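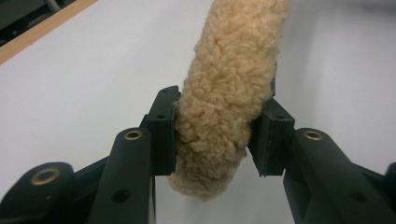 A hand-held gripper holds a wool-covered object between its two finger pads.

Graminix Releases Grasp Planning Update for Soft Materials

Graminix has released a new version of Silo, its grasp planning and control software, with added support for objects that change shape when they are held. The update is available this month to all sites with a current license.

Earlier versions of Silo planned each grasp from a fixed outline of the object. The method worked well for boxes, bottles and molded parts, but it gave poor results on wool, foam and loose fabric, where the outer surface moves before the fingers meet firm resistance. The new planner estimates a soft outer layer and a firmer core separately, and sets the closing distance of the fingers from both values.

The perception module has also been revised. It was trained on recordings made with hand-held grippers, in which an operator closes the fingers on an object and lifts it. The training set covers 153 soft items, with 30 further items held back for testing. Recordings were made at the company's Hinov laboratory and labeled by staff at the Ahmadpour Center for Applied Handling, which has worked with Graminix on the project from its start.

"Soft goods have been the most frequent request from our users," the company said in a statement. "This version allows them to plan and review these grasps with the same tools they already use for rigid parts."

Other changes include a replay window that shows finger position alongside camera images, a simpler format for exporting recordings, and corrections to 164 reported faults. Users may set an upper limit on finger closing distance for each class of object. The limit is off by default.

Sites that run custom control scripts should read the migration notes before installing the update, as two commands for finger speed have been renamed. Scripts that use the old names will continue to run until the next major version, but will produce a warning in the log.

Graminix plans to add support for three-finger grippers in the fall.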